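3 min read

Two-Arm Card Handling: Project Report
Nuria Bermúdez and Issa Moussa
Jul 6, 2021

We built this in the Pruvthorpe shared workshop over 17 evenings. The goal was to get two small arms to take a card out of a card holder and put it back. İlker Soylu's original proposal said the grippers would "handle everyday items with ease." We think that was too generous, and the rest of this report explains why.

Cards are a bad match for our fingers. They are thin, and the clear sleeve gives when you push on it. One arm has to steady the holder while the other works at the edge of the card.

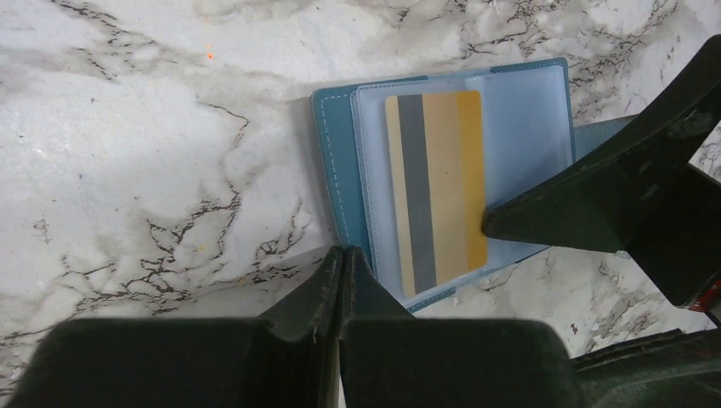
Fig. 1. Wrist view. One finger at the striped card's right edge, the other gripper's tips at the lower left of the holder.

A view like this looks promising, and we don't trust it. From the wrist it is hard to judge whether a fingertip is touching the card or hovering just over it, and our logs have no force data to settle the question. The veins in the marble pattern also worry us - Alper Tatlı thinks they could confuse edge detection, and we haven't tested a plain surface yet.

We recorded 1051 attempts. Until somebody outside the team has scored them, we would rather not quote a success rate.

Get new project reports by email. Subscribe | No thanks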